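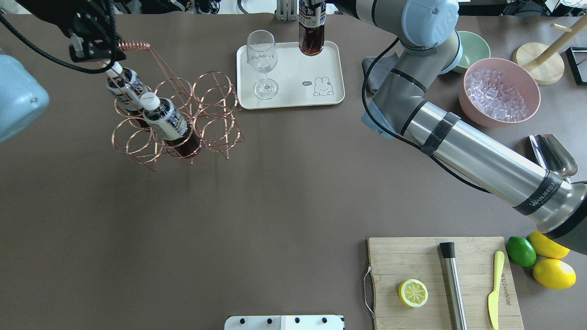
Figure 1. Copper-colored wire rack with two plastic bottles in it, and the white tray with the stemmed glass.

Bottle Storage and Serving on a Shared Table
Household Objects, second-year project report
Ama Bawa, Koscombe College

1. Introduction

The project brief asked each student to choose an everyday storage object and test it with something it was not made for. I chose a wire wine rack and used it for small plastic bottles of tea. Many students in Nyarko Hall buy bottled tea and keep it in bags on the floor, so a cheap rack that could sit on the table and hold the bottles where people can see them would be useful.

The second part of the project was serving. A bottle has to come out of the rack, go onto a tray and stand next to a glass. I wanted to know where this goes wrong and whether the layout of the table makes a difference.

2. Objects used

Rack. The rack is an open frame of thin metal rods with a copper finish. It has six slots in two rows of three, and a post in the middle that goes up to a spiral handle. It is 361 mm long and each slot is 151 mm deep. I got it secondhand from the Ralten market. There are no rubber feet on it.

Bottles. All the bottles are plastic with screw caps and hold dark brown tea. They are 60 mm across at the widest point. The labels are not all the same. One has a lot of dark blue on it, and others are mainly white.

Tray. White, rectangular, with rounded corners and a raised rim. There is a small cartoon bunny printed on it with a speech bubble. I used the bunny as a reference point in my notes ("bunny corner") because the tray otherwise looks much the same from both ends.

Glass. A clear wine glass with a stem, 162 mm tall, with faint lettering on the bowl. A tumbler would have been more normal for tea, but a stemmed glass tips more easily and I wanted the harder case.

3. Table layout

The table is brown and wide enough for the rack and the tray to stand apart. In the layout I settled on, the rack is on the left and the tray is in the middle. A green bowl belongs farther back, out of the way of the serving path.

My first layout had the rack and the tray touching. This saved space, but the rim of the tray pushed against the bottom of the rack, and when a bottle was pulled out the tray moved with it. After that I left a gap the width of a hand.

I also tried the glass in three positions on the tray. Close to the rack it was in the way of the bottle. At the far end it was a long reach for pouring. The middle of the tray was acceptable, but then there was not much room left for a second bottle. I ended up putting the glass toward the rack side and keeping the bunny corner clear.

4. Storing the bottles

A wine bottle is long and heavy enough to settle into the rings. A small tea bottle does not behave the same way. It leans in the slot instead of lying straight, and it can rest at a different angle each time it is put back. Figure 1 shows both bottles at a slant. I first thought this was a fault, but it makes the neck easier to get hold of.

The worst problem was the label. On two bottles the edge of the label had started to peel and it caught on the wire on the way out. Turning the bottle a little while pulling fixed this. Smoothing the label down first also worked, though it is one more thing to remember.

Filling order matters for balance. I started by loading one side only, and the rack felt unsteady when I lifted it by the handle. Filling the two ends of the bottom row first was better. I would not carry it loaded with one hand in any case — the spiral is comfortable to hold, but the frame swings.

5. Serving

The serving steps I used in the final trials were:

Put the glass on the tray before touching the rack.
Steady the rack at the handle.
Take the bottle by the neck or upper body and pull it clear of the rings.
Turn it upright over the tray and lower it.
Let go of the handle last.

Step two made the largest difference. Without it the rack slid on the tabletop, and once it turned so far that the next bottle was facing away from me. Step four is the point where the glass is most at risk, so the bottle should come straight down over a clear part of the tray. In the second figure the bottle, with a gold SUNTORY logo on its white cap, is upright just over the tray while the rack is held at its coiled handle. 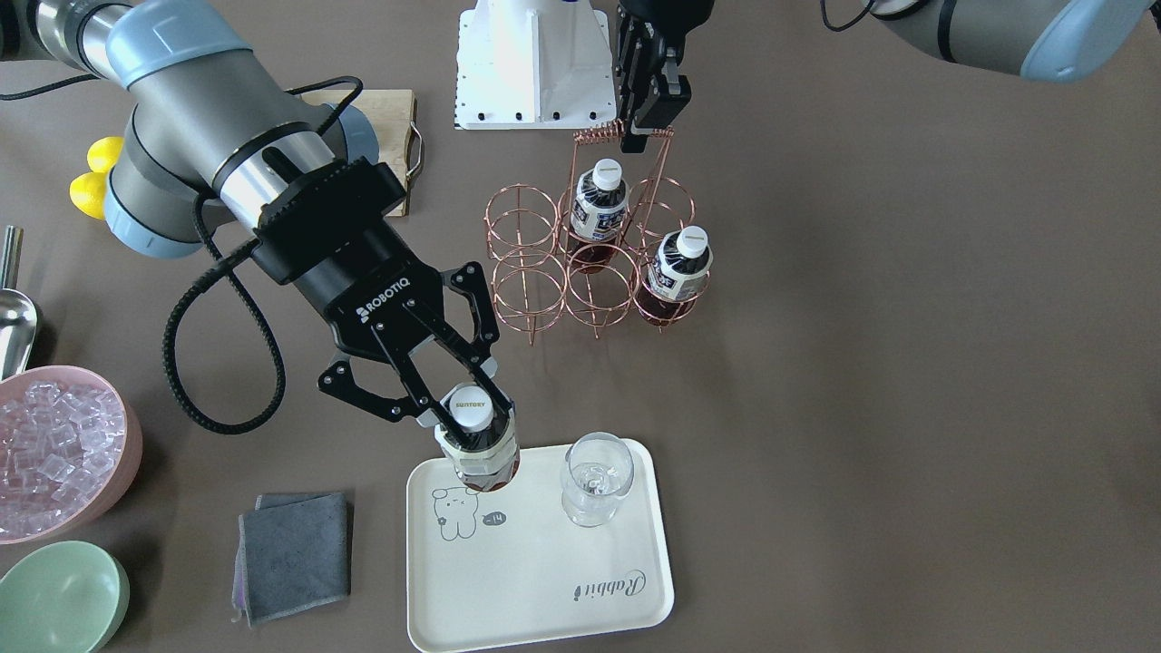

6. Problems and changes

The rack scratches. I found a faint mark on the tabletop after the first afternoon and put felt pads under the lower rings. They came off twice. Clear silicone dots from the Dekel hardware store stayed on.

The slots are too open for very small bottles. Ms. Nyarko suggested a strip of cloth through each ring. I made one from an old dish towel, and it held the bottle well but got in the way of loading. I left it out of the final version.

7. Further work

I would like to repeat the trials with glass bottles and with a tumbler on the tray. I would also measure how far the rack slides with and without the silicone dots, which I only judged by eye. The cloth strips could be tried again in a thinner fabric, sewn to the wire at one end.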